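Front-end open day at Wakard, Saturday, November 28, 2015

Got there late, missed the coffee. Wakard builds web interfaces for shops and had opened the whole second floor – 50 chairs, all taken, so I stood at the back for the first talk.

That one was Fledex, their layout tool. Drag a column, the CSS rewrites itself. Nice code too, hardly any extra divs. Still no decent fallback for older browsers, they said May.

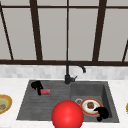

Then Vason, a small team doing page transitions. Best talk of the day. They keep everything to transform and opacity, nothing over 800 milliseconds, and had the paint timeline open the whole time so you could see teh cost. Asked about Firefox, got a straight answer – still some flicker on nested 3D.

Skipped the Sang session on icon fonts. Heard it ran 20 minutes over.

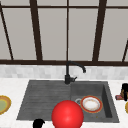 Rendered view, window over the faucet.

Lunch was sandwiches, gone fast. Slides go up next week, will link them when thier page is live.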